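Geltard fingertip service kit, six weeks in
Reviewed by Hala Hajji
Posted April 14, 2021
Score: 3.5 out of 5

Quick one between shifts. Bought the Geltard pad kit in February for the hand-held gripper on our bench, the one we use for teaching grips before anything goes near the proper arm. Paid for it out of our own budget, no freebie, ordered through Meltari. Came in a padded envelope. Instructions on one folded sheet, both sides, small print.

What you get: two pads, screws, a spare set of screws, a little driver, a plastic setting gauge, a wipe. No tub for the old screws. Use a jam jar lid or something.

Why we wanted it. Old pads had gone shiny and were letting go of smooth parts. Karim had been roughing them up with sandpaper, works for a day or two, then you're back where you started and one pad is thinner than the other. Part number is 1908 if you're ordering by phone. There is a 1907 floating about on the Meltari site with a nearly identical picture and the holes are in the wrong place. Check before you pay. Ask me how I know.

Fitting. Get the gripper open all the way first, on a flat table with nothing on it. Old screws out, bottom one before the top. Don't yank the pad, it's held by a lip at the back as well and you'll crack the lip. Ease it up from the wide end. Clean the seat. The wipe in the pack dried out in its sachet so I used an ordinary cloth and a drop of spirit, fine.

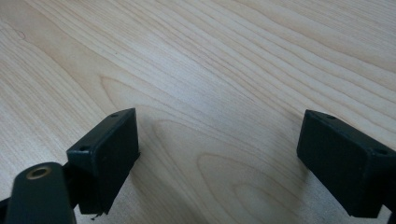 New pad goes on loose, both screws started by hand, three turns each, then nip them up in turn. The sheet says do one fully and then the other. Don't. The pad creeps round and you end up with faces that don't meet square. I did it their way on the first side and had to take it off again. Second side my way, took no time.

Setting gauge is the best thing in the box. You close the fingers on it, feel for the drag, open, tweak, close again. Very simple, hard to get wrong. Fadwa did it first go and she had never touched a gripper before she joined us. Only moan is it's clear plastic and we lost it twice on a pale bench. Now has red tape round it.

Driver is rubbish. Tip rounded off on the fourth screw. Use your own.

Bit of lint and thread gets under the pads, no matter whose pads. I'd check underneath at the end of every day, tweezers, done. If you leave it the stuff works its way up behind the pad and then you're taking the screws out just to clean. The sheet doesn't mention this at all and it should, it's the one job you'll do all the time.

Also have a look at the brass insert in the arm while you are down there. Not part of the kit, but if the thread in that goes, new pads won't help you. Ours is fine. Run a screw in by hand and back out, if it feels gritty blow it through and try again.

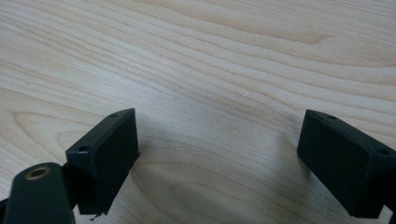 Fingers open over the bench, two screw holes showing on top of each pad.

Wear so far. We log every close on a clicker (Younes El Khatib's idea, and it has settled a few arguments). First inspection at 279, nothing to see. Second at 400, faint polish low down on one side, still gripping. The sheet says swap at 1000 and I think that's fair for dry parts. For anything oily I would go sooner. Zahira's lot over at the Esholm site run the same pads and she says much the same – hers went a bit soft at the edges after a solvent spill, so keep solvent off.

Things I'd change:
Screws with a bigger head.
A second gauge, or one in a colour.
Left and right marked on the pads. They are handed and the only clue is which side the chamfer is. Took me a good while with a torch.
Drawing on the sheet is the old model, arm looks different, ignore it.

Compared with the Ait Ali pads we had before – those were cheaper and grippier out of the packet but went hard quickly, and no gauge, so you were setting the gap by eye. I prefer these. Wouldn't pay full price for the kit every time though. Buy the kit once for the gauge, then just order the bare pads after that. Meltari do sell them seperately, you have to ring up, they aren't listed.

Delivery was slow, eight days, but they did answer the phone when I chased.

Would I buy again, yes, pads only. Half a point off for the driver, half for the sheet, half for the screws. Will add to this when we get to the thousand, if I remeber.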